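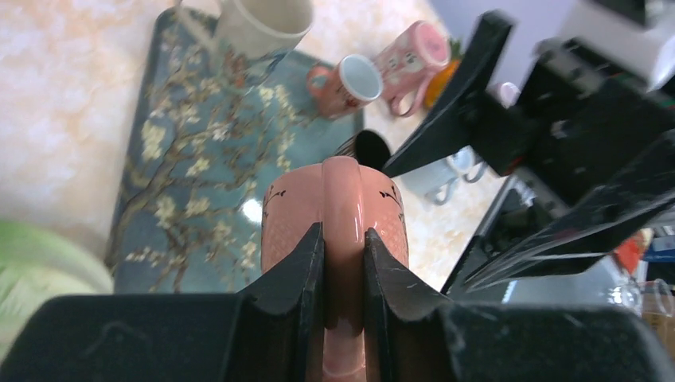 Home Kitchen Drainers and Racks Shelving Spares Delivery Contact

Stelleck Two-Tier Dish Drainer

Posted May 2018 by Benedicta Ametepe

The Stelleck is a two-tier dish drainer for households that wash up by hand, or that have a dishwasher and still end up with a pile by the sink. Plates and bowls go on the lower tier, mugs and glasses on the upper one, and cutlery in a removable pot that hooks on to either end. It replaces the Rundeck single-tier drainer, which we stopped selling in December.

The main complaint about the Rundeck was the space it took up. It was a good drainer but it was wide, and on a short worktop it left very little room for anything else. The Stelleck holds more on a smaller base by going upwards. If you have wall cupboards over your sink, please measure the gap before you order. The drainer is 40 cm tall to the top rail, and you will want a bit more than that to get mugs in and out without knocking them.

What it is made from

The frame is stainless steel rod, welded at the joints. The drip tray is a single piece of moulded plastic in pale grey. The feet are rubber caps that push on, and there are four in the box plus two spares. The cutlery pot is the same plastic as the tray, with holes in the base and a divider down the middle.

There is no coating on the steel. We have sold coated drainers in the past and most of the returns came from the coating chipping where plates rub against it. Once water gets under the chip the rust spreads, and there isn't much you can do about it. Bare stainless steel will pick up water marks, particularly in hard water areas, but these wipe off with a cloth and a little vinegar.

Lower tier

The lower tier has 16 plate slots. They take ordinary dinner plates and side plates up to 28 cm across. Larger plates will stand up but they lean, and they will foul the upper tier if you put them at the back. The slots are slightly wider at the left-hand end, and this is where bowls fit best. Deep pasta bowls take two slots each.

Chopping boards can go in the end slots. Very thick ones won't fit between the rods. Baking trays are better laid across the top of the plates once the upper tier has been lifted off.

Upper tier

The upper tier is a shallow shelf with a raised rail on all four sides. Mugs stand upside down on the rods. The spacing is close enough that narrow glasses and egg cups do not tip, which was something customers asked for. The rail also has 3 hooks along the front for mugs with a handle large enough to hang by. Small espresso cups tend to swing about and are better on the shelf.

The shelf lifts out without tools. It rests in a notch at each corner and should sit flat. If it rocks, one of the corners has not dropped in properly. The load limit for the upper tier is five kilos, spread evenly. Please don't put cast iron pans on it.

The drip tray

The tray slides out from the front or the back. It has a spout at one corner, and there is a slight fall towards the spout so that water runs into the sink. To use it this way the spout needs to hang over the sink edge by a couple of centimetres. If your sink has a raised lip, the tray may not clear it. In that case fit the stopper supplied and empty the tray by hand, ideally once a day.

The tray can be turned round so that the spout is on the left or the right. You will need to take the frame off first – it only rests on the tray and isn't fixed.

Putting it together

The drainer comes flat in the box and takes a few minutes to put up.

Stand the two end frames upright and push the feet on to the bottom of each one.
Hook the lower rack between the end frames, with the wide slots on the left.
Push down firmly at each corner until the rack clicks.
Lower the upper shelf into the notches.
Stand the frame on the tray and hang the cutlery pot.

No screws are used. The end frames are identical, so it doesn't matter which is which.

Cleaning and care

Rinse the tray weekly with hot water and washing-up liquid. Limescale builds up around the spout first. A soak in warm water with a spoonful of citric acid will shift it in half an hour or so. Do not use bleach on the steel, and do not leave wet steel wool sitting on it, as it will leave rust marks that look as if they have come from the drainer.

The cutlery pot and the drip tray can go in the dishwasher on the top shelf. The frame is too big for most machines and is easier to do in the sink with a soft brush.

Dimensions and details

Height: 40 cm
Width: 42 cm
Depth: 27 cm
Weight: 2.1 kg
Plate slots: 16
Mug hooks: 3
Steel: stainless, uncoated
Tray: pale grey plastic, with stopper
Guarantee: five years on the frame, one year on plastic parts

Which drainer to choose

We keep two other drainers in the range. The Stokley is a folding rack with no tray, meant to stand on a draining board. It is the one to choose if you want to put it away between meals. The Bonsu is a long, narrow rack that fits across the sink itself and holds plates only. Both are made from the same steel as the Stelleck, and the cutlery pot will hook on to the Stokley but not the Bonsu.

If you have a Rundeck already, the feet and the cutlery pot are the same as on the Stelleck. The trays are different sizes and can't be swapped. We still hold a small number of Rundeck trays, so please ask.

Spares and delivery

Feet, stoppers, trays and cutlery pots are all sold separately on the Spares page. Upper shelves can be ordered but are not kept in stock and take two to three weeks.

The first batch was 200 drainers and most of these have gone. Orders placed now will be sent from the second batch, which has the softer rubber feet. Delivery is normally three to five working days. The box is too large for a letterbox and the courier will need someone to be in, or a safe place to leave it.

Unused drainers can be returned within 30 days in the original box. If a part is missing or bent when it arrives, let us know which one and we will post a replacement – there is no need to send the whole drainer back.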